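Sellent Community Help > Home and Furnishings > Upholstery

Buttons pulling loose on a tufted chair back – retie or replace the foam?

Posted by Jiahui Luo, Nov 22, 2019
Tags: upholstery, buttons, foam, armchair

I have a high-backed armchair with fabric-covered buttons in the back. Two of them have gone slack over the last year and one now hangs on its twine. The foam around that one no longer dips in, so the back looks flat on one side.

The chair was re-covered once before I bought it. The outside back panel is closed with a row of staples under a welt cord, and I can feel webbing behind it when I press. The cover fabric is sold as Dida, a plain weave polyester rated at 40,000 rubs. The foam is 3 inches thick, as far as I can tell by pushing a skewer through the slack hole.

What I want to know is:

Can the buttons be retied from the front without taking off the outside back?
Is ordinary polyester thread strong enough?
Does flat foam mean the foam has failed, or will it dip again once the twine is tight?

I have a curved needle and a staple lifter, but no long needle yet.

3 replies

Henrique Cardoso
Kudthorpe

You need to take the outside back off. There are ways of doing it from the front with a toggle, but a toggle pushed blind through the hole tends to catch on the webbing at an angle and works loose again.

Lift the staples along the bottom edge and up both sides, and leave the top edge fixed. The panel can then be folded up over the top of the chair and held with a clamp. Put a bit of scrap cloth under the clamp jaws.

For the buttons themselves:

Use waxed nylon tufting twine. Ordinary polyester sewing thread is too thin. Even doubled it will cut into the webbing in time.

Use a double-pointed needle at least 9 inches long. With 3 inches of foam you could manage with less, but a short needle is hard to grip when the back is raked.

Thread the twine through the button loop, pass both ends through the eye, and push the needle through from the front. Keep it square to the face of the foam. If it goes in at a slant the button will sit with one edge raised.

At the rear, place a small roll of felt or cotton wadding against the webbing and tie an upholsterer's slip knot over it. Pull down until the button reaches the depth of its neighbours, then lock the knot with two half hitches. Do not trim the ends yet.

Tie every button before locking any of them if you are doing the whole back. The tension on one alters the depth of the next. With only two or three to do, set them against the sound ones and measure from a straight edge laid across the back.

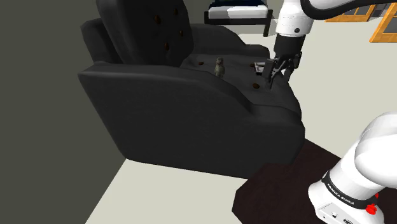 Charcoal armchair with brown buttons in the backrest.

On contrast buttons such as these, uneven depth shows more than it does with self-covered ones. If you are changing the colour as well, replace the full set. Old and new buttons are seldom covered over the same size of mould, and a small difference in diameter is easy to see at sitting distance.

As to the foam, press the flat part with your palm and let go. If it comes back at once, the foam is sound and will dip again under tension. If it stays down or feels crumbly, it needs replacing, and retying will only hide the fault for a few months. Check also for a split around the hole. A short split can be closed with spray adhesive made for foam.

Leave it overnight, check the depths again, then trim the twine and staple the panel back. Use 3/8 inch staples on a hardwood rail.

Guangming Su

I used fishing line on mine and it was fine. Hao braid, from the tackle shop. Cheap too. You don't need the special needle either, I straightened a bit of wire and bent a hook in the end.

Comment from Henrique Cardoso: Braid is strong enough, but it is slippery and a slip knot in it will creep. If you use it, add more half hitches. A wire hook can also pull threads in a plain weave.

Dehua Lu

Agree with most of the first reply. Two additions.

Look at the webbing before you tie anything. If it is jute and has gone brown and dry, it will not hold a knot for long, however well the knot is made. You can lay one new strip of webbing across each row of buttons, tacked to the side rails, without disturbing the old work.

Second, look at the loops on the buttons that came loose. In my experience the wire loop pulls out of the shell about as often as the twine breaks. A button with a loose loop should go in the bin. Gluing it does not last.

Comment from Jiahui Luo: Thank you. Outside back is off. The webbing is sound, but one loop has pulled out, so I have ordered a full set and the long needle. Foam springs back everywhere apart from a short split by the hanging button.

Comment from Dehua Lu: Glue the split before you pass the needle, and let it cure fully.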